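Computer recycling in Narmont

Computer recycling in Narmont is the collection, repair and dismantling of used computers in the town of Narmont and the nearby villages of Budau and Rana. Most of the work is done at a single depot on the east side of town, run by the firm Wevia under a contract with the town council.

History

Before the depot opened, old computers were taken to the Budau landfill with other bulky trash. The landfill stopped accepting electronics when its second pit was closed, and for two years residents had to drive to the county seat to get rid of them. The town then leased a former seed warehouse to Wevia. A smaller drop-off point in Rana followed and is open on the first Saturday of each month from April until the fall.

Process

Machines are weighed on arrival and given a paper tag. Storage drives are taken out first and are either wiped or shredded, depending on what the owner asked for on the drop-off form. Computers less than six years old are tested and, if they work, sold in the depot shop or passed on to schools. The rest are taken apart by hand. Steel cases go to a scrap dealer, while circuit boards, cables and power supplies are sorted into separate bins and sold by weight. Batteries are stored in a locked shed outside the main building.

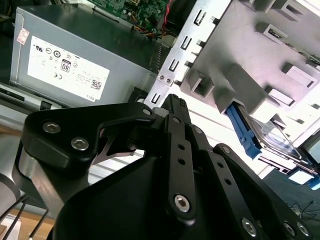
An open desktop computer tower

Desktop computers make up the largest share of the material by weight, although laptops have been more numerous in recent years. Printers are accepted only without ink or toner. Television sets are handled under a different contract.

Fees and volume

Households may leave up to 21 items a year free of charge. Businesses pay by weight and must book a time in advance. As of January 31, 2023, the depot had 431 business accounts, most of them in Narmont itself. The contract has been renewed once, for a term of 3 years.

See also

Budau landfill
Waste collection in Narmont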